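Dumedham Robotics Club: questions we keep getting

Will my child come out of this able to build a robot?
Probably not. They will come out able to argue with one. Most of the first term is spent on screen, writing short programs that steer a simulated robot through a simulated house. Anyone promising more than that for two hours a week is selling something.

Who runs it?
Desmond Nguyen-Tran teaches the sessions. Volodymyr Harasym looks after the software and marks the logbooks. I write this page and ask the awkward questions.

Why a simulator? Isn't that just a video game?
I said the same when it was proposed, and I'm still only half persuaded. It's cheap, it doesn't break, and 30 pupils can use it at once. But a program that copes with rooms on a screen may fall over in a real kitchen, and we tell pupils so in the first session.

Do they use AI to write the code?
They may ask it for help if they say so in the logbook. Volodymyr then asks them to explain each line. A fair few stop using it after that.

What is the Skurero task?
It's our entry for the Grevidberg schools' contest in February. The robot is told to find a named object and has to search the house by itself. Doorways are where most of the marks go missing. Pupils plan for the room they start in and forget there is a second one.
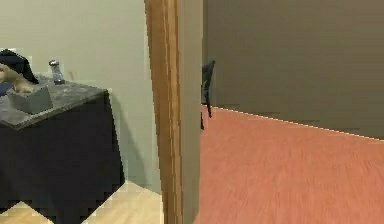 The usual mistake is to have the robot settle for the first thing of the right sort of shape. We ask for a program that can say "not sure" and go for another look. The contest gives very few marks for that, and I think it should give more.

How did you do last year?
We scored 27. The winners, Nechyporuk, got 89. I don't believe the scoring tells you much about who learned what, but I would say that, wouldn't I?

Does my child need a laptop?
No. The club has enough, though some are slow to start.

Can parents sit in?
Yes, at the back. Please don't touch the keyboard.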